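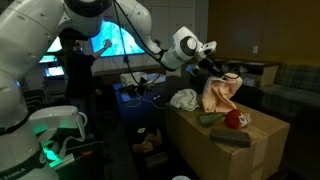 Saturday, late. Feet up, tea going cold on the radiator shelf.

The choir finished at four and I've been useless since. We are supposed to be learning a Moravian harvest song for September, in a language only Vratislav speaks, and he has stopped correcting us, which I take as a bad sign. He used to wince at the vowels. Today he looked out of the window for most of verse two and then asked if anybody had moved the biscuits.

Emília had brought the parts photocopied from a book so old that the alto line vanishes into the fold of the page. We altos made up the missing bar. There were four of us and we made up four different ones. Norbert, conducting, said it had "a certain colour" and had us do it again from the top, and by the third go we'd settled on mine, I think because I was loudest. I felt rather grand for ten minutes. Then the basses came in on the wrong verse and it all went down with them.

Walked home by the canal instead of getting the bus. A heron on the lock gate, looking like a man waiting for a refund. Bought leeks. Forgot milk, so went back out, and came home with milk and a second lot of leeks. Soup all week, then.

Sânziana rang while I was chopping. She has been offered the job in Jekberg and wants me to tell her whether to take it, though what she wants is for me to say yes in a way that leaves her free to blame me by Christmas. I said it sounded cold. She said it was only cold for half the year. I asked which half, and she said the half with the work in it.

She'll go. I shall have to learn to like the train, or get better at the phone - I hold it too far from my ear, she says, and shout.

Must ring Dae-han about the piano. He says the tuner can do the 16th but wants paying in cash, and that the bottom octave is past praying for. Still haven't looked at verse three. Bed, once I've found somewhere to put eleven leeks.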